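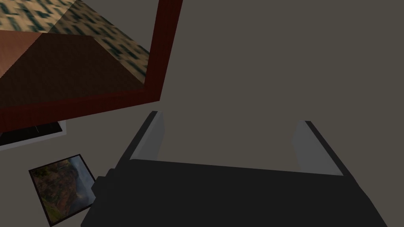
I started Clirka in June with one simple job in mind - collecting the examples that robot arms learn from. We do a lot of it in simulation, so I can drop a gripper into a made-up room, fingers open, and put stuff on the floor beside it, like a little framed landscape with rocky hills. Then I steer it through a task and save the run. So far we have 2606 runs from 42 rooms, and I still love building new ones! Got a task you want taught? Write to me.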